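세탁 세제, 정량보다 적게 넣어도 정말 괜찮은가요?

생활 > 세탁·청소 > 세제
조회 1604

Theda Hollmann

요즘 어디를 가나 세제는 정량의 반만 넣으라는 글이 보입니다. 그런데 근거를 적어 둔 글은 거의 못 봤어요. 다들 어디서 들었다, 수리 기사가 그러더라, 이 정도입니다.

저희 집은 드럼세탁기를 쓰고 세제는 Jistura 액체형입니다. 검은 옷을 자주 빠는데 마르고 나면 어깨나 허리 부분에 허연 줄이 남을 때가 있습니다. 검색해 보면 절반은 세제가 많아서 그렇다고 하고, 나머지 절반은 세제가 적어서 때가 다시 붙은 거라고 합니다. 둘 다 맞을 수는 없지 않나요? 식초를 넣으라는 말도 있고 베이킹소다를 같이 넣으라는 말도 있는데, 산이랑 염기를 한꺼번에 넣으면 서로 중화될 텐데 무슨 효과가 있다는 건지 모르겠습니다.

궁금한 건 이겁니다. 반만 넣으라는 말을 믿어도 되는지, 그리고 허연 줄이 세제 때문인지 아닌지 집에서 확인할 방법이 있는지요. 제품 홍보 글 링크는 사양합니다. 이미 많이 읽었습니다.
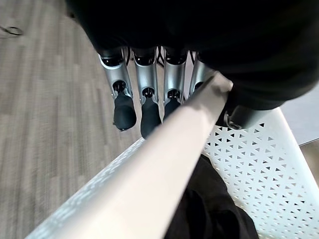
회색 카펫 위, 흰 봉 쪽.

참고로 물은 센물인지 단물인지 모릅니다. 건조기는 없고 실내에 널어 말립니다.

Eckhard Albers
도움이 됐어요 69

"반만 넣어라"는 말은 앞뒤가 잘린 말이라고 봅니다. 무엇의 반인지가 빠져 있잖아요. 뚜껑 하나를 가득 채워 넣던 사람이라면 반으로 줄여도 여전히 많을 수 있고, 포장에 적힌 대로 빨래 양에 맞춰 재던 사람이라면 반은 모자랄 수 있습니다. 뚜껑 눈금은 보통 안쪽에 희미하게 있어서 대충 붓게 되는데, 저는 여기서 차이가 제일 크게 난다고 생각합니다.

줄이 세제인지 보는 방법은 간단합니다. 마른 옷에서 허연 부분을 미지근한 물에 적신 천으로 문질러 보세요. 쉽게 지워지고 천이 미끈거리면 세제 잔여물일 가능성이 높습니다. 지워지지 않거나 먼지처럼 뭉쳐 나오면 보풀이나 섬유 찌꺼기를 먼저 의심하는 게 맞고요. 완벽한 방법은 아닙니다. 땀 얼룩도 물에 녹으니까요. 그래서 새로 빤 옷으로 해야 합니다.

다음으로 세제 없이 같은 옷을 한 번 더 돌려 보세요. 거품이 생기면 옷에 남아 있던 세제입니다. 다만 기계 안에 남은 세제일 수도 있으니 빈 통으로 먼저 한 번 돌리고 하셔야 비교가 됩니다. 인터넷 글에서는 이 순서를 빼먹고 거품만 보고 결론을 내는 경우가 많더군요.

식초와 베이킹소다를 같이 넣는 건 말씀대로 별 의미가 없습니다. 부글거리니까 뭔가 되는 것처럼 보일 뿐입니다. 식초만 따로 넣는 것도 저는 권하지 않습니다. 고무 부품에 좋지 않다는 말도 있고 괜찮다는 말도 있는데, 어느 쪽이든 제대로 된 자료를 본 적이 없어서 굳이 제 세탁기로 실험하고 싶지는 않네요.

검은 옷이면 뒤집어서 빨고, 통을 꽉 채우지 말고, 헹굼을 한 번 추가해 보세요. 헹굼 추가로 줄이 없어지면 그때 세제를 줄이면 됩니다. 한꺼번에 다 바꾸면 뭐가 원인이었는지 모르게 됩니다.

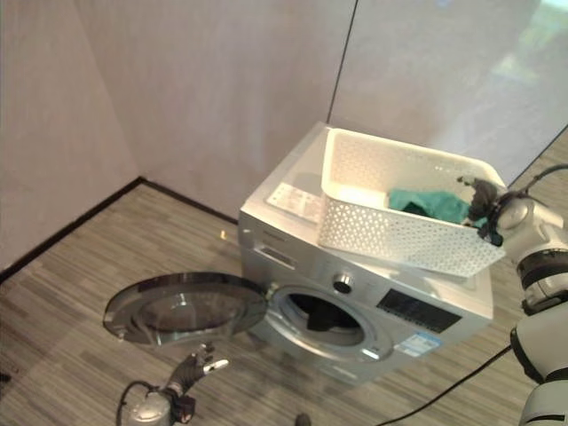

액체 세제를 세제함에 안 넣고 옷 위에 바로 부어도 되나요?
사용하는 세제와 세탁기 설명서에서 허용하는 경우에만 그렇게 하시고, 검은 옷에는 되도록 피하세요. 진한 세제가 한 군데 뭉치면 그 자리만 얼룩질 수 있습니다. 통에 바로 넣으라고 나온 제품이면 빨래보다 먼저 넣는 편이 낫습니다.

Eduardo Bautista
도움이 됐어요 2

그냥 반만 넣으세요. 저는 몇 년째 그렇게 하는데 아무 문제 없습니다. 세제 회사들이 많이 팔려고 정량을 부풀려 놓은 거예요. 가루로 바꾸시면 더 좋고요.

 댓글
 Svenja Stöcker: 부풀렸다는 근거가 있나요? 그리고 "문제 없다"는 게 냄새가 없다는 건지 얼룩이 없다는 건지도 안 적으셨네요. 가루는 찬물에서 덜 녹으면 허연 자국이 더 생길 수도 있는데요. 질문하신 분은 검은 옷 얘기를 하고 계십니다.
 Eduardo Bautista: 써 보면 압니다.
 Svenja Stöcker: 써 봤습니다. Petersen 가루로 겨울 내내 썼는데 찬물 코스에서는 솔기에 알갱이가 남았습니다. 물 온도를 올리니까 줄긴 했어요. 그러면 이번엔 색이 빠질까 걱정이고요.

Timo Mühlbauer
도움이 됐어요 17

위에서 빠진 얘기만 적겠습니다. 물의 경도를 모른다고 하셨는데, 그걸 모르면 정량이 얼마인지도 알 수 없습니다. 포장 뒷면 표가 물 경도와 오염도로 나뉘어 있는 제품이 많으니 한번 보세요. 경도는 지역 수도 사업자에 문의하면 대개 알려 줍니다. 저는 Rarnside로 이사 온 뒤에 예전 양 그대로 넣다가 수건이 뻣뻣해져서 알아봤습니다. 물이 더 센 동네였고, 오히려 늘려야 했습니다. 인터넷에서 시키는 대로 반으로 줄였으면 더 나빠졌을 겁니다.

시험지도 파는데 색 구분이 애매해서 저는 별로 믿지 않습니다.

실내에 널어 말리신다니 냄새도 같이 보세요. 냄새가 나면 세제를 늘리거나 섬유유연제를 넣는 분들이 많은데, 먼저 마르는 시간을 줄여야 합니다. 간격을 벌리고 선풍기를 틀어 두는 것만으로도 꽤 다릅니다.

Theda Hollmann

답변 감사합니다. 토요일에 Eckhard 님 방법대로 빈 통을 한 번 돌리고, 그다음에 검은 옷만 세제 없이 돌려 봤습니다. 거품이 조금 나왔어요. 조금이라는 게 얼마나 조금이어야 정상인지는 여전히 모르겠지만, 일단 헹굼을 추가하고 양은 그대로 둔 채로 몇 번 더 해 보겠습니다. 포장 뒤 표는 글씨가 너무 작아서 확대해서 봤는데 정말 경도별로 나뉘어 있더군요. 수도 쪽에는 아직 문의를 못 했습니다. 값을 받으면 댓글로 남기겠습니다.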